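Trusby Home Notes
Home | Kitchen | Cleaning | Storage | Workshop | Search
Filed under: Kitchen > Small items and counter storage

Wire napkin racks: placement, loading and care

A wire rack for napkins or folded cloths is a light object with a high center of gravity once loaded. Most complaints about them come down to three faults: the rack slides when a napkin is pulled, the base marks the table, or the plating goes dull. All three can be dealt with in a few minutes using things already in the kitchen.

These notes cover plated steel racks with a separate or attached base tray. Solid wood holders need different treatment and are covered on another page.

1. Check the base first

Turn the empty rack over. Look for bare wire ends, missing feet and grit stuck to the underside. Grit does most of the damage to a varnished table. Wipe the underside with a damp cloth, dry it, and run a fingertip along the edge. A burr can be taken off with fine wet-and-dry paper, two or three light strokes.

If there are no feet, fit clear silicone dots, one per corner. Thin felt is gentler on varnish but slides more and holds water. Do not mix the two on one rack; the heights differ and it will rock.

2. Test for rocking

Set the rack on the table and press each corner in turn. A bent base can usually be corrected by hand. Hold the high side flat and apply slow pressure to the opposite end. Thin wire work-hardens, so bend once, a little past the target, and let it spring back. Repeated bending will crack the plating at the joint.

3. Place it near the back edge

Keep the rack toward the back of the table with a short gap to the wall. The gap lets air pass and keeps the wire ends off the paint. Thắng Lâm, who repaints rental kitchens, asks for 3 cm as a minimum. The long side should face the user.

Move a loaded rack with two hands, one flat on the table as a stop and one on the end wires. Lifting by the top arch alone puts the whole load on two small welds. Bottles and other tall things go beside the rack, where they can be reached without passing over it.

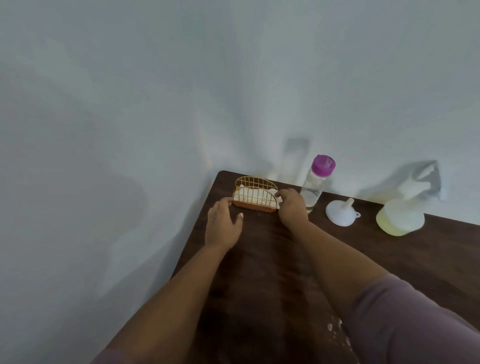

4. Load to the right depth

A cloth folded in thirds and then in half fits most racks of this type. The fold faces up and the loose edges go down. Stop loading when the stack can still be moved with one finger. An overfilled rack spreads at the sides, and the wires do not return fully.

Some 12 paper napkins of ordinary thickness is enough for a small rack. Store the remainder in a closed drawer, away from steam.

5. Keep wet items off the same area

Rinsed bottles, caps and funnels should drain on a separate mat. Stand a funnel on its wide rim so that water runs out, and tilt it for a moment to break the seal with the surface. Water that creeps under a base tray stays there and leaves a pale ring on dark wood.

6. Clean the wire

Warm water, a drop of dish soap, a soft brush for the joints. Dry at once. Brass polish removes thin gold plating and should be kept for solid brass. Chiến Ngô wrote in to say that a cotton bud with white vinegar lifts lime spots from the joints; it does, but rinse within a minute.

Lacquered base trays get a dry cloth only. If the color comes off on the cloth, the lacquer is failing and the tray needs a liner. Cork sheet cut slightly under size works well.

Readers' comments on this page: 12
Previous: Drawer liners | Next: Trivets and heat marks
Contact | © Trusby Home Notes | Back to top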